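Open Day FAQ: Coming to See the Robots at Sakmont

Every time we open the doors at Sakmont I get the same questions by email, by phone and once through my car window at the petrol station in Piscombe. So I've put the answers in one place. I run the open days, I show people in, I do most of the talking and I make the tea, so if something on this page is wrong it's my fault and you can tell me so when you get here.

What is Sakmont, and what goes on there?

We're a small workshop on the edge of Piscombe that teaches robot arms to do household jobs. Loading things, unloading things, picking up bits of packaging, opening doors and lids. Nothing walks about and nothing has a face. People do ask about the face.

The main project at the moment is called Caltorlow. It's all about handling everyday stuff near household appliances, and most of what you'll see on an open day belongs to it.

When is the next one?

June. We do an afternoon session that starts at 2 and there's usually a second go at the demonstrations later on for anyone who got stuck behind a tractor on the way. The booking page will tell you whether there's room. If it says full, it's full, but do put yourself on the waiting list as people drop out all the time.

How much does it cost?

Nothing. There's a tin by the kettle if you'd like to chip in for biscuits.

How long should I allow?

Most people stay for a couple of hours. You can leave whenever you like. If you only want to see one demonstration and go home, see the carton handling, and I'd say that even if it weren't my favourite.

How many people come?

We cap it at 100 across the day and let you in a few at a time, so it never feels like a crush. Last year's open day had 181 people on the waiting list (I know, I'm sorry!) and that's why we're now doing more of them with smaller groups. It's much nicer. You can hear what's being said, for a start.

Can I bring children?

Yes please. They ask the best questions and they're not shy about asking them twice. Under-fives are welcome too but you'll need to keep hold of them, as there are cables and things at toddler height. Buggies are fine in the front room and a squeeze in the back one.

Can I bring the dog?

Sorry, no. I'd love it, but the last one ate a sponge we needed.

Is it noisy?

Less than you'd think. The arms hum a bit and there's the odd clunk. It's the visitors who make the racket. If you or someone you're bringing would like a quiet visit, write to me and I'll find you a slot before the main session, when it's just a few of us pottering.

Will I see a robot do something useful?

That depends how strict you are about 'useful'. On a good afternoon you'll see an arm pick up a carton and put it where it was asked to. On a bad one you'll see it put the carton on the floor with great confidence. We don't rehearse it to death before visitors come, so you get what you get - and I think that's more fun than a polished show, although my nerves would disagree.

What's the hand-held thing everyone is carrying about?

That's a gripper you hold yourself, and it's the bit people remember. It has two fingers with black rubber pads, and you use it to pick things up with your own arm doing the moving. It has its own camera, so what you do gets recorded and the robot side of the project learns from it. In other words a person does the job many, many times, and the arm gets the benefit.

I was a bit snooty about it when I started. I thought the clever part would be the arm. Then I spent a morning trying to pick up a paper tray without squashing it and I changed my tune.

Can I have a go with it?

You can! It's the whole point of coming, if you ask me. You'll get a few minutes with it and something to pick up. We start everybody on a sponge, then a plastic cup, then cardboard. You don't need to be strong or quick. The people who do best are slow and a bit fussy. Knitters are brilliant at it.

If you have trouble with your wrists or hands, tell whoever's at the table and they'll hold it with you, or you can just direct from a chair. Plenty of people prefer that anyway.

Why cardboard? It seems a bit dull.

It's dull until you try to hold it. Hard things stay the same shape when you grip them. A folded bit of card bends, tips, slides round in the pads, and if you pinch too hard it stays pinched for ever. You also have to take hold of it somewhere sensible, so the open side is still facing up when you've got it. You do all this without thinking when you unpack the shopping. Watch yourself next time, it's quite impressive.

We get through a lot of cardboard. If you have clean small boxes at home, bring them along and I'll be very happy. No pizza boxes.

What does it look like from the gripper's point of view?

Odd! The lens is a very wide one, so the ceiling goes all bendy and the gripper looks enormous. We put the pictures up during the visit so you can see what the person holding it is up to. I've put one on this page as I'm asked about it so often.

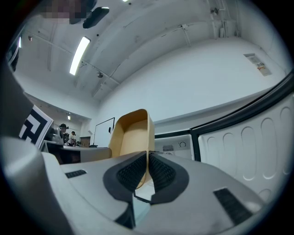
Words: the Sakmont open day host
Filed under: Visiting us, Caltorlow, Questions

The tan bit between the pads is the sort of thing I've been going on about, a little folded card-coloured shape with an open top. You can see how little of it the fingers have hold of. Visitors always want to grab more than that, and then the sides cave in and they say a rude word.

The black-and-white square on the left is a marker. It's a pattern a camera can recognise easily, and it helps the computer work out where things are. Children like to ask if they can scan it with a phone. You can try, but you won't get a menu.

Are those real appliances?

Real enough that people ask me about the spin cycle. We want the practice to happen next to the kind of things you'd have at home, with doors and knobs and all, and not in some perfect white box. They're there for the project though, so please don't bring your washing. (Yes. Somebody did.)

Will I be filmed?

The grippers record while they're being used, so you may turn up in the background if you're standing in the room. If you'd rather not, say so at the door and we'll keep you on the side where nothing's running. We can also stop recording while you have your go. You won't get a funny look for asking.

Can I take my own photos?

Go ahead, so long as you ask before taking any of other visitors. There's one bench at the back we ask you not to photograph and it'll have a sign on it. It belongs to our friends from Hjaltested, who come over to work with us now and then and are a bit private about their half-finished things. They're lovely otherwise and will talk to you about fingertips until it gets dark.

Are the robots going to take people's jobs?

I get this on every visit and it's a fair thing to ask. I can only speak for what I see, and what I see is an arm that needs a good long think before it picks up an egg box. I do think this sort of work will change some jobs in time, and I don't have a tidy answer for you. What I can offer is a cup of tea and a proper chat, and a couple of the engineers who'll give you their own view. They don't agree with each other, so you'll get your money's worth.

Is the building accessible?

The front room is step-free and so is the loo. There are 2 shallow steps down to the back room and we have a ramp for them, which is on the steep side, so let me know and I'll be there to help. There are chairs in both rooms. Move them wherever suits you.

Where do I park?

We have 5 spaces and I'd like to keep them for people who can't walk far. Everyone else, please use the field opposite. It's free but it's lumpy, so don't wear your nice shoes. The bus from the middle of Piscombe stops at the end of our lane.

What should I wear?

Whatever you like on your feet as long as they're covered. Tie back long hair if you're going near the arms, and leave dangly scarves on the hooks by the door.

Can my school or club book a visit of its own?

Yes, and I like these best of all. Write to me with how many of you there are and what sort of age, and I'll suggest an afternoon. For school groups we swap the talk for a picking-up race, using the hand-held grippers and a pile of boxes. The grown-ups get very competitive.

My question isn't here.

Send it through the contact form and I'll answer it, usually the same evening, and if two people ask the same thing it goes on this page.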